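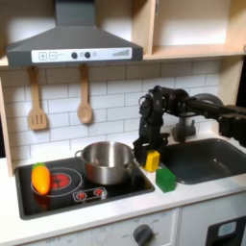

Plevstead budget standoff, day whatever

ridgeline_pete
So the county council won't pass a budget until the executive drops the Dornport fence, and the executive won't sign one without it. Offices close in October. I need a permit in October. Naturally.

mrs_halloran
The fence is 122 yards long. They are going to shut down a county over something I could walk past while unwrapping a sandwich.

Poltik
It's the precedent. If Kyei gets his fence by threatening closures, next year it's a moat.

dornport_dad
Some of us live next to that lot and want the fence. 3,876 people signed for it.

Poltik
2,000 of them from outside the county, per the clerk.

dornport_dad
Then 1,876 of us are real. More than voted in the last council primary.

mrs_halloran
Ouch — but fair.

ridgeline_pete
Did anyone watch the session? Mawuli Kyei spoke for 45 minutes and the word "budget" came up when he asked for water.

quietcar
I watched. Prieto offered to vote on the fence separately and he turned it down. Hard to blame the council for that one.

dornport_dad
Separately means never. We've had "separately" since the last guy.

ridgeline_pete
Does anyone know if the permit desk counts as essential?

quietcar
It doesn't. The parking meters do.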